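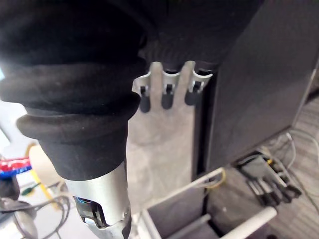
Fig. 4. Sleeve, silver wrist and finger pads.

Filed under: Build guides > Arms and wrists

4. Fitting the wrist sleeve

This section covers the ribbed black sleeve on the Edeo arm. Finish section 3 first and keep the Zesero controller switched off until step 6.

1. Slide the sleeve on with the flared ridge towards the wrist.

2. Work the cuff down by hand until it grips all the way round. Do not use a screwdriver - the rubber tears easily.

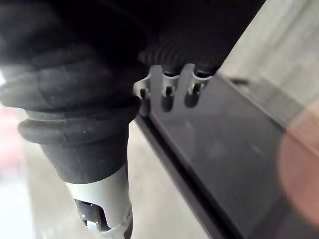 3. Turn the sleeve until the ridges lie straight. A twisted sleeve pulls the wrist back when the arm bends.

4. Check that the opening in the wrist housing is clear. No tape or cable tie should cross it.

5. Press each finger pad with your thumb. If one rocks, tighten its fastener a quarter turn and try again.

CAUTION: Keep your hands away from the fingers once power is on. The arm moves to its start position without warning.

6. Switch on and run the Tak wrist test with the cycle count set to 73. It takes around 3 minutes.

7. Switch off and look at the cuff. If it has crept up, repeat step 2.

Note: Tumelo Radebe runs his sleeve 306 mm long, measured relaxed. Rozália Vass cut hers shorter and lost some bend at the elbow.

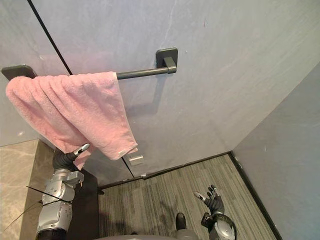 Can I hang a towel for the arm to practise on before the wrist test is done?

Wait until the test has passed. Cloth drags on the fingers, and a loose cuff will ride up under the load.

Related pages
Section 3: Routing the arm cables
Section 5: Setting finger force
Giltex glove sizes
Wrist test error 369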